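Harju Surgical Robotics List
Archive | Threads | Authors | Previous | Next | Subscribe

November
Posted by Delia Garrido

Re: Wrist camera results for the suturing policy

Dear members,

Thank you for the comments received since the Riltlow report was circulated. I reply to the main question below, with the original text quoted so that newer subscribers can follow.

> From: Hartmut Meinecke
> The report states that adding the wrist views raised completed
> stitches on the practice pad from 53 to 56 out of 100. I would not
> call that a gain. Could the group say what the wrist views
> contribute, if the final count hardly moves?

Hartmut is correct that the difference in completed stitches is too small to support a claim, and the revised report will say so. The claim we do wish to keep concerns the kind of failure. With the overhead view only, most failed attempts ended at needle pickup or at the first entry into the pad. With the wrist views added, early failures became less common, and most of the remaining ones occurred later, during thread handling. The two effects nearly cancel each other in the total.

The early stage depends on knowing where the needle lies in relation to the wound, and from overhead the driver often hides that area.

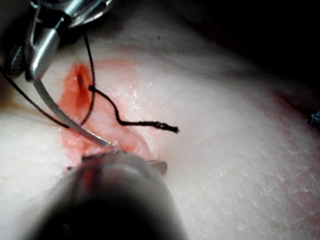
Curved needle held in the driver over the wound, with the frayed thread end lying on the pad.

Training was otherwise the same in both conditions. The same demonstrations were used, the order of the trials was mixed, and the operators who reset the pad were not told which policy would run next. An attempt was stopped if the needle was dropped or if the policy made no progress for 15 seconds. We scored a stitch as complete only when the knot stayed in place after the thread was cut.

The wrist views bring difficulties of their own. Strong reflections remove detail from the pale surface, and the instrument itself can cover a large part of the incision at the moment when the policy most needs to see it.

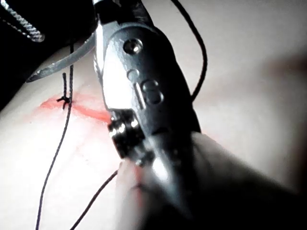

Nahuel Herrera has written separately to ask whether lower lighting would solve the glare problem, and reports that at Stolstead a dimmer lamp made dark thread harder to separate from shadow.

We found much the same in a short test, and for that reason left the lighting unchanged throughout. Random changes in brightness during training helped a little. Masking the instrument did not help, and it made grasping less steady.

Thread handling remains the weaker part of the method. Several strands may leave the instrument tip together, and a policy that acts on a single moment has no record of which strand it was pulling.
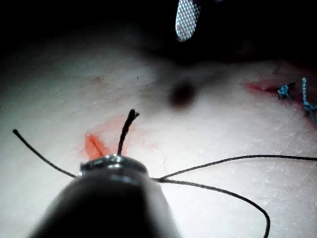 Lorena Sosa is now training a version that receives a short history of views in place of one. Early runs are encouraging, but they are too few to report. The comparison will use the same pads and the same stopping rules, and failures will be listed by stage as well as in total.

The revised text will be placed in the Grusby shared folder when Octavio Tapia has checked the tables. Members who wish to score the recorded attempts independently are asked to write to me off the list, stating whether they need the overhead view, the wrist views, or both.

Respectfully,
Delia Garrido
Riltlow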